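Do you really need to wash new bowls three times?

I doubt it. The leaflet in my last box said to soak everything for 20 minutes in vinegar first. Hot soapy water did the same job on mine, and the colour stayed put.

Whole squash

Every second tip page says to keep a kabocha in the fridge. Why? A whole one sits happily in a bowl on the table, well away from the stove. 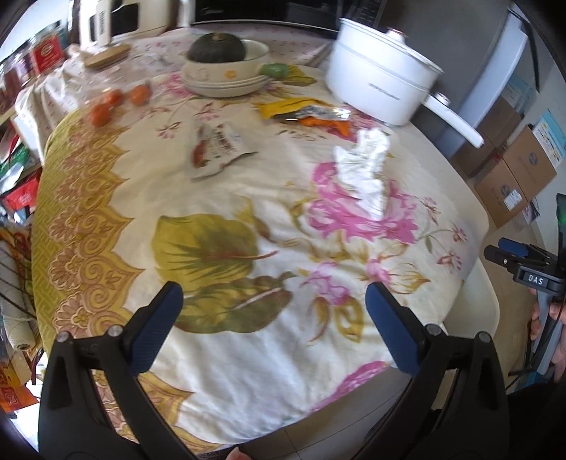
Tablecloth stains

Sum-yee Ko swears by bicarb for turmeric. I tried it in July and got a paler stain, still yellow. Cold water straight away, then an ordinary wash, did better. Skip the $20 sprays.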